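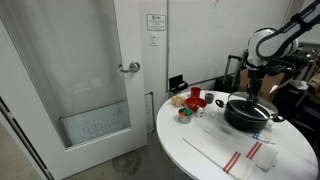

Round table with the kitchen set laid out, lid on pot, towels along the front.

5 April 2020

Kitchen set, layout and stock check. Continues the March pages.

Table first. The round white one stays by the whiteboard. I tried the square bench from the Polano store in March and went back: too deep to reach across, and the edge strip caught on the towels. The round top is glossy and small items slide on it if the table is knocked. A strip of drawer liner under the bowl cures the sliding but leaves a visible patch, so no liner for now. One foot needs a card shim. The shim works its way out whenever the table is moved for mopping, so check for rock before laying anything out.

Current layout, seen from the towel side:

Pot on the right, handles left and right.
Red cup towards the far edge on the left half, small grey cup just to the right of it.
Red bowl in front of the red cup.
White bottle by the front edge of the bowl.
Bread roll to the left of the bowl.
Can with the orange and green toy items in front of the roll.
Two towels across the front.

The pot takes up more of the table than I would like. It is the Drustik one, black, glass lid with a metal rim. The smaller Stöckli pan was considered and put back in the cupboard. Its lid is a loose fit and turns when the knob is touched, and the knob screw had worked slack again. The Drustik knob screw was checked this morning and took a quarter turn. Do not overtighten; there is glass under the washer. Lid wiped both sides with a dry cloth. Fingerprints show badly on it under the ceiling lights.

Weights, kitchen scale, tared before each:

Pot without lid: 1,691 g
Lid: 545 g
Grey cup: 50 g

The scale reads in 1 g steps and wandered by one or two on repeat for the pot. The March pages have a lower figure for the lid. I think that was taken with the scale on a folded towel, and I have struck it out. Red cup and bowl not weighed yet. The bottle is to be weighed as it stands and then empty.

Towels. Both are white with red stripes, from the Ultance pack of 8. New out of the pack they hold the fold creases for days and will not lie flat. One wash at 40 and a line dry sorts this out. Tumble drying shrinks the long side and the hem puckers, which then props up one corner. Washed and unwashed towels are now on separate shelves. Please keep it that way. If one gets marked, swap both, as the washed ones fade and a mixed pair looks odd side by side.

Bread roll. Keep it away from the pot when the pot has been rinsed. Crumbs have not been a problem. It goes back in the lidded box at the end of the day, along with the white bottle.

Can. Rim felt along with a gloved finger, no burrs. The toy items were put back in after last week's wipe-down, long ones first. If they go in the other way round, the short ones sink and have to be tipped out. Tip them into the bowl, never straight on to the table top, or half of them end up on the floor.

Floor. The stained area of the concrete between the door and the table was scrubbed with warm water and a stiff brush. No change. Tried a degreaser on a hand-sized patch near the skirting, left ten minutes, rinsed. No change there either. I am treating it as a surface mark and leaving it alone. Facilities have been asked whether the floor was ever sealed. No reply yet.

Wall. The sheet taped low down behind the table is to stay where it is until the layout is signed off. The tape is ordinary masking tape and lifts at the corners, so press it back when passing. Whiteboard can be used, but copy anything worth keeping into this book the same day.

To do:

Weigh red cup, bowl, bottle, can with contents.
Mark the table foot that needs the shim.
Threadlock on the Stöckli knob screw, then try the lid again.
Wash two more towels.
Measure height of table top with shim in and shim out.
Chase facilities about the floor.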